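The Play Kitchen That Took Over My Table
January 11, 2019

I should confess up front that I own more toy food than real food. Some weeks the ratio is embarrassing. I started picking it up for a story on play kitchens for our winter issue, and then the story got pushed, and then I kept going (a bag here, a bin there, one very good haul in August from the back shelves at Hultelau), and now I have 469 pieces and strong opinions about every one of them.

People assume play kitchens are all about the big furniture, the little stove with the clicking dials and the little sink that holds a cup of real water if you're brave. I've come around to the opposite view. Give a kid a plain white table, a basket, something to cook in and a handful of groceries, and you've got an afternoon! My favorite setup has a light blue toaster oven up front, and everything else sort of gathers behind it like guests at a party who only want to stand in the kitchen. 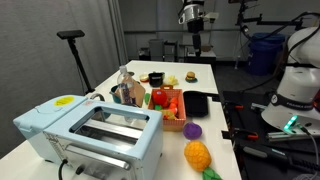

I grew up with the hard, hollow kind of play food, the kind that squeaked when you stepped on it at night, and my brother and I ran a restaurant with exactly 12 items on the menu. Soup was always on. The soup was buttons. My mother ate a heroic amount of button soup, and I think of her every time a small person hands me a toy carrot and watches my face to see if I like it.

What I look for now is a mix. You want some produce, sure, but you also want one item that's clearly lunch, and for me that's the hamburger. It gets its own little dark base, way off at the back, as if somebody has ordered it and it's waiting to go out. The basket in the middle does the grocery work. Mine is somewhere between orange and pink, with a woven pattern and a small handle, and it's the thing kids reach for first at our house. A basket means shopping, and shopping means bossing a grown-up around a store.

I also like to let a few real things into the mix. A plain water bottle, a brown paper bag with the top folded over. Paper bags are the best free toy there is, and I will argue about this with anyone.
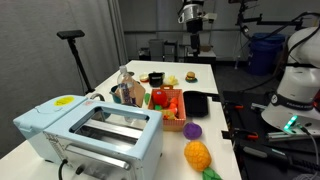 Baskets, Boxes and the Great Putting Away

Now for the part I get letters about. Where does it all go? I spent a silly amount of money on a Hiltska drawer unit with 41 little compartments, one for each type of food, and it lasted eight days before the onions were in with the cupcakes. I've made my peace with it. The drawers hold my yarn now.

These days I'm a box person. A shallow cardboard crate with the lid standing open works better than anything I've bought, and you can see what's in there without digging: two little orange fruits, a red tomato, something long and carroty lying across the middle. The rest can stay out on the table a while. I never mind a purple plum and a pear lying around next to the box, and there's always one more orange that hasn't made it in yet.

My one rule is that cleanup is part of the game. We call it closing the store. You can put things away by color, or by what goes in soup, or by what you'd feed a horse, and no one gets corrected. 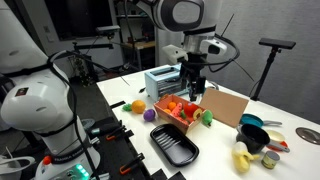
What to Buy First

If you're starting from nothing, go slow. Buy a pan before you buy a pot. I know the pot is cuter, but a pan gets flipped and shaken and carried over to the couch, and a pot mostly gets sat in by a bear. A black frying pan with a decent handle is plenty, and it looks right next to bright fruit.
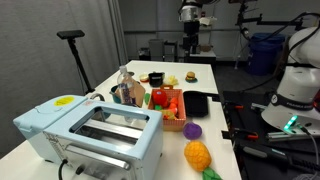

Secondhand is fine for nearly all of this. I've had good luck at Sotomayor, where they sell play food by the scoop out of a barrel, and you take what the scoop gives you. Last time mine gave me three eggplants and a shrimp. Wash the hard pieces in warm soapy water, and check the soft ones for loose stitching before they go to anybody little.

And get at least one thing that makes no sense. I'm very fond of my pineapple with the green leaves, which has been a guest, a hat and a baby in a blanket, and once rode in the car to the dentist with its own seat belt on.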